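## 4. Bimanual Insertion Under Colored Light

We now turn to the part of the study that took up most of our spring, and that we still find the most fun to talk about. The question is a plain one: does a policy trained on the Zumov board learn the shapes, or does it lean on the look of the board under one particular lamp? To find out, we kept the board, the table and the black curtain as they were and let the color of the light change between episodes. Nothing was masked or cropped before training, and the policy sees the same head view that a reader sees in Figure 2.
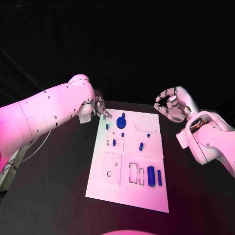
Dexterous Manipulation Group, Yeon Laboratory for Robot Learning

**4.1 Setup.** Each episode uses two arms with multi-fingered hands and a white board that holds blue parts of several sizes, from small pegs up to a thick cylinder. The larger targets are rectangular slots; the smaller ones are holes and narrow cut-outs, and those gave us by far the most trouble. We gathered 1,798 episodes with our teleoperation tool, Flostov, and set aside 600 of them for testing. The split was made by session, so that no test episode shares a starting layout with its neighbors in the training set. We would warmly urge anyone repeating this work to do the same — our first split was random, and it made the results look a good deal rosier than they were.

Layouts were changed by hand between episodes. A part could start standing up, lying down, or already in a slot, and we asked operators to vary these starts as they pleased, with no script to follow.
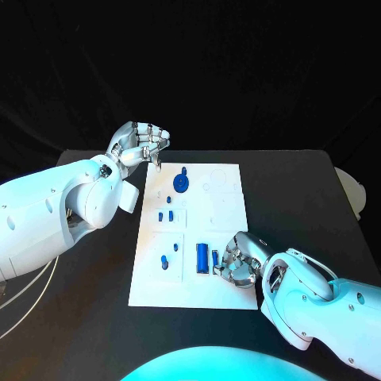 This freedom has a cost, of course. Two operators given the same layout may choose a different first part, or a different hand, and the policy has to make peace with both choices. We tried for a while to label the order of parts and feed it in as an extra input, but it helped little, and we dropped it in May. What did help was a short memory of past hand poses, which we describe below.

**4.2 Policy.** The model, which we call Erklow, takes the head image together with the joint readings of both arms and predicts a short run of motions for both at once. We had first trained the two arms apart, thinking that one hand mostly waits while the other works. In practice the waiting hand matters a great deal, as a poor resting pose can get in the way of the very next reach. Predicting both sides together let the idle hand settle into a loose, open-sided curl well clear of the parts.
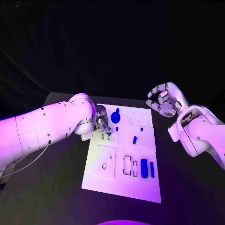

**Figure 2.** The left hand holds a small blue peg above a raised plate with two slots; the right hand is empty.

**4.3 Results.** On the test layouts, Erklow did best with the thick cylinder, and colored light made almost no difference there. The small pegs told another story. A model trained under a single color often came down a little to one side of the hole when the light changed, and then pressed on as if all were well. With mixed colors in training, most of these misses went away, though we still saw 13 cases in which the peg was let go too early. We looked through them one by one and found no shared cause, and we would be glad to hear from readers who do.

Starting pose also played a part, more than we had guessed. Episodes that began with both hands raised and facing each other gave the cleaner first reach, while those that began with the fingers already low over the board tended to hide the smaller parts from the head view.
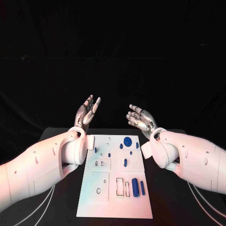
**Figure 3.** Both hands raised over the far end of the task board, palms inward.

For this reason the comparisons in the next section use the raised pose only. Results for low starts are listed separately, and we ask that the two be read side by side, as the low starts come much closer to what the arms meet in the middle of a long task.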